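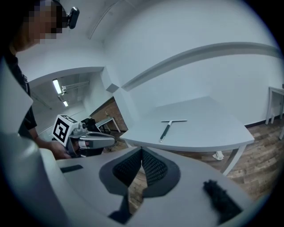 Forward stroke notes, 11th February

I logged 249 km on the water last season, nearly all of it in the same 5.2 m touring kayak, and my cadence did not change between May and the last trip before the ice. My speed over a fixed distance did. The difference came from paddle length and from where the blade left the water.

The boat is a Solum. It is stiff, a bit heavy, and tracks well enough that I leave the skeg up unless the wind is on the rear quarter. I started with a 230 cm paddle at a 60 degree feather. Natsumi Takagi, who paddles with me on the reservoir, is taller than I am and uses 215. She lent me her spare for one lap and I bought my own the same week.

With the long shaft my hands sat too wide and the stroke went out in an arc. Each stroke turned the bow a few degrees and the next one turned it back. With the shorter shaft the blade enters by my feet and stays close to the hull. I also cut the feather to 30 degrees and my right wrist stopped aching after the first hour.

The exit took longer to fix. I was pulling the blade well past my hip, which lifts water and pushes the stern down. The cue that worked was to start the next catch when the lower hand reaches the hip. It feels too short for the first few outings. Leave it alone and it settles.

Foot pressure matters more than I expected. Push with the foot on the stroke side and let the other knee come up. If both legs stay flat, the torso is not rotating and the arms are doing the work. I moved the pegs in by one notch and could feel it right away.

Wind data is from my own handheld meter, read at the Sundeck landing before launch. Anything over 15 knots I threw out of the comparison. The loop runs from the landing to the dam buoys and back, with a short carry if the water is low.

Still open: whether a smaller blade would help on the longer days. Mine is 617 square cm and I fade in the last third. Kuroda has a smaller one on the rental rack and I plan to try it once the ramp is clear. I also need to replace the hatch gasket, rear only. The front one is fine.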